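Ticket 359 – Laundry room supplies, Horngate house
Opened: September 21, 2019
Status: waiting for answer
Subject: Soap packs do not fit in storage box with lid closed

Hello, I have a problem with the box for the laundry soap. The list from Prudholm says one box is enough for all bars, but when I lay them flat the lid stays up on one side and the clip does not close. I took everything out on the round glass table and tried to sort by brand first.
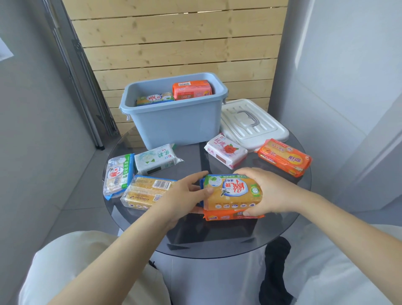
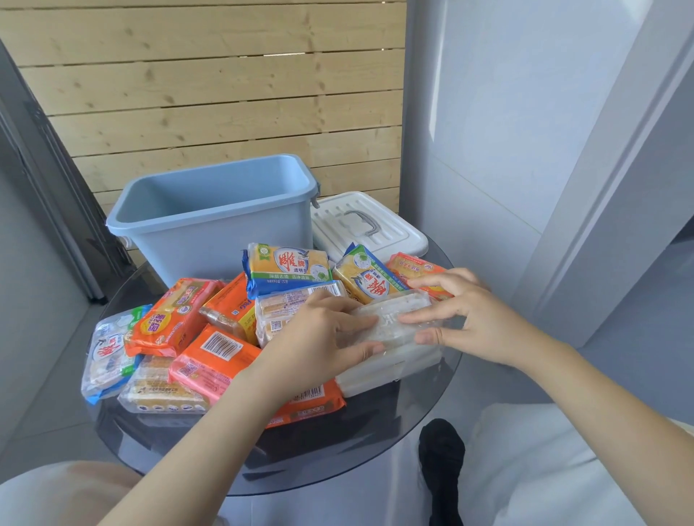 Both times there is Diaopai together with orange packs. The packs are not the same length – this is maybe the problem. I tried flat, then standing on the short side. Standing is better, but the last 2 packs still do not go in. Should I ask for a bigger box, or may I open the packs?

Imogen Mapplebeck: Please keep the packs closed, the open bars dry out and get cracks. Put the longest ones in first, standing along the back wall, then fill the front with the short ones. If 2 are left over, keep them on the shelf and use them first. We will not order a bigger box now, the shelf is only 40 cm deep.

Thank you, I will try it this evening and write the result in this ticket.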